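Chapter 4
Who Pays for the Road?

I grew up two blocks from a toll bridge, and for years I thought the coins my mother tossed into the basket went straight to the man in the booth. I figured he must be the richest person in town! So if you've never given much thought to where road money goes, you're in good company, and this chapter is a fine place to start.

In Chapter 3 we looked at how a road gets planned and built. Now I want to talk about the bill. Somebody has to cover the asphalt, the paint, the guardrails and (my least favorite) the endless patching of potholes, and there are really only a few pockets to reach into: taxes on fuel, general taxes, fees on vehicles, and tolls.

We'll spend most of our time with the Leitão Crossing, a short toll bridge run by a company called Dritora under a long contract with the county. It carries 3,000 vehicles on a normal weekday, and a car pays $2 each way. Easy math, right? Well, hold on. Trucks pay more, school buses pay nothing, and 493 households on the east bank get a yearly pass. 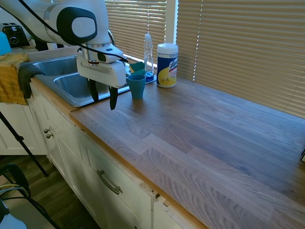
The yearly pass is where things get interesting. When I first worked through the Leitão numbers with a class, half the room thought the pass was plain fairness (those families can't get to a grocery store without crossing) and the other half thought it was a gift paid for by everyone else. I've gone back and forth on it myself, and I still do – ask me again after lunch.

The rate notice we'll be reading is dated 3/9/18, and it gave drivers 90 days to comment before the new prices kicked in. Read it slowly. The part on truck axles is dull, I know, but you'll need it for Section 4.3.

Before you go on, jot down every road you used this past week and your best guess at who paid for each one. Keep the list handy. We'll start with the fuel tax, which you've paid at the pump whether you noticed it or not.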